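Robots learn the chores, one scoop at a time

Brullbridge workshop puts two-armed machines to work on kitchen and shop-floor jobs

Folding a dish towel is harder than it looks. So is hanging up a coat, wiping a counter without knocking over the salt, or taking a lid off a jar that somebody closed too tightly. People do these things half asleep. Machines, for the most part, still can't do them at all, and that is why a small workshop in Brullbridge has become one of the more interesting places in town to spend an afternoon.

The workshop belongs to Geteck, which moved into the former shoe warehouse last March. Its team is trying to find out which everyday jobs a fairly simple pair of robot arms can do today, which ones they can nearly do, and which ones are still a long way off. The list on the wall has 25 chores on it. Some come from home kitchens, some from the back rooms of stores, and a few from the packing tables of Drekia, the dry goods shop on the other side of the canal, which has lent the team its list of daily tasks and a good supply of beans.

So far 8 of the 25 have a green check mark. To earn one, the arms have to finish the job without anyone stepping in, on different days and with the objects put down in slightly different spots. That last part is the tough one. A machine that can pick up a cup from the same place all morning is nothing new. Slide the cup over by the width of a hand, turn the handle to the back, and you have a real test.

The green checks are a mixed bunch. Stacking plastic bowls is on there, and so is sorting spoons from forks. Putting bread rolls in a paper bag made it in just before the holidays, to a lot of cheering. Pressing buttons on small appliances is there too, though the arms do it slowly, with a pause before each press that makes you want to lean in and help.

Then come the chores marked in yellow, meaning the arms manage them some of the time. Folding towels is yellow. Pouring rice is yellow. Wiping up a spill is yellow with a question mark after it, because the team can't agree on how clean is clean. Anything with a plastic bag in it is red. Bags crumple, stick together and change shape every time they are touched, and the arms have no good answer for that yet.

The team calls its working setup Vik. Vik is a pair of arms fixed side by side at a table, and it learns mostly by being shown. A person guides the arms through a job over and over, and the software looks for what those tries have in common. One chore may take 4 days of showing before the arms get a turn alone, and the first solo tries are usually a mess. Beans travel a remarkable distance on a hard floor.

Weighing is the job everyone in the building wants to talk about right now. It sounds so plain! Put a bowl on the scale, add beans, stop at the right number. But there is a lot packed into it. The scoop has to go in at an angle that picks up beans and doesn't plow them over the side. It has to be carried level. It has to tip gradually, so that the last few beans can be held back when the number gets close. And the scale has to be left alone while it settles, with no arm leaning on it.

That makes it a fine stand-in for a great many jobs. Bakers weigh flour, hardware stores weigh nails, and anyone who cooks from a recipe weighs something sooner or later. Drekia's packers fill small orders by hand all day, and the shop would happily give the dullest part of that to a machine if the machine could be trusted with it. For now it can't. A practiced packer is done with a bag before Vik has lined up its scoop.
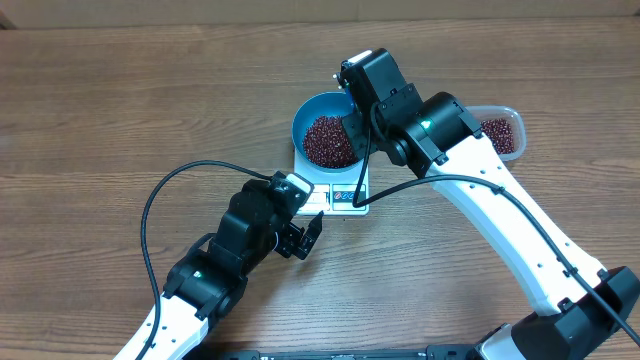
Brullbridge Neighborhood News | Local Business | 2020-01-29
By our staff writer

The weighing work is done with small dark red beans, a round blue bowl and a white digital kitchen scale of the type found in plenty of homes. More beans are kept in a clear plastic container beside the scale. Each arm has its own side of the job: one works over the bowl, while the other stays at the front of the scale, near the panel.

Splitting a chore between 2 arms brings its own headaches. The table is small, the bowl is smaller, and each arm has to know where the other one is. People handle this without a thought, holding a bag open with one hand and filling it with the other. For Vik it takes a lot of practice, and much of the winter has gone into keeping the elbows apart.

Can machines do the chores yet, then? A few of them, slowly, on a tidy table with good light. Anyone hoping to hand over the whole kitchen will be waiting a good while. But the pace is picking up in a way that is a pleasure to watch. When the list first went up on the wall it had no check marks at all, and stacking bowls was considered ambitious.

Weighing beans is still yellow. The team would like to turn it green before moving on to flour, which clumps and drifts and gets into everything, and which will call for some kind of cover over the joints. After that comes a longer job that runs from scooping to bagging to closing the bag, and there the trouble with plastic will have to be faced. Paper bags may be tried first.

Drekia's packers have been over to watch and had plenty of advice to give, most of it about the wrist. They tap the scoop lightly with one finger to shake off the last few beans, a trick none of them remembers being taught. The team has added tapping to the things it wants to show Vik next.

The workshop opens its doors to neighbors again in March. Visitors can watch the arms at work and suggest a chore for the list. Matching socks has been suggested already, by nearly everyone.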